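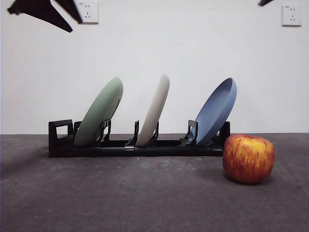 Three Plates and an Apple: A Talk With the Semple Robotics Club

December 28, 2019

Nour Jaber teaches math at Semple and has run the robotics club there for four years. Most of the students work on competition machines. A smaller group has spent the fall on dish handling, with an arm on loan to no one but themselves, as Jaber puts it, and a rack that sits on the floor by the wall.

"We started on a table," Jaber said. "The table shook every time the arm stopped. Concrete doesn't shake. The kids moved everything down one afternoon and we never moved it back."

The task is to lift a plate out of a black rack, hold it clear, and put it back in the same holder. The plates are green, off-white and blue. Jaber wanted different colors so that students could tell from their notes which one had gone wrong.

Cameron Innes, a junior, wrote most of the grasping code. He keeps the attempt log as well, and by the end of the term it had 2164 entries. Of those, 1512 are marked as clean, meaning the plate went back without touching its neighbor.

"People look at that and think it's a good number," Innes said. "It's okay. A lot of the clean ones are the same easy plate. The middle one is hard when it's standing almost straight up, because you have to get the fingers down on both sides of a thin edge and there isn't much room."

The group calls its program Pindik, a name Innes will not explain. The first version worked from fixed positions typed in by hand. If the rack was bumped, the gripper came down in the wrong place. The current version finds the rims first and then picks an angle for each plate, which took most of October to get right.

The apple was added later. Innes said the plates had made the group lazy, as all three are much the same shape and lean the same way.

"You write code for plates and then it only knows plates," he said. "So now there's an apple next to the rack, and the program has to decide what it's looking at before it closes on anything. We logged 178 runs with the apple down there. In 133 of them it picked the right kind of grasp on the first try."

Asked what happened in the others, he said it was usually the end of the rack that confused it. The apple and the end post overlap from some angles, and the program would treat them as one object.

Jaber does not grade any of this. Students sign up for an hour at a time and have to write down what they changed before they leave. She said the writing is the part they complain about.

"I had a student lose two weeks in July, at the summer session, over one number somebody had edited and not written down," she said. "After that I got strict."

The club plans to bring Pindik to the Renano student meet. Innes would like to add bowls before then. Jaber would like him to fix the end post problem first.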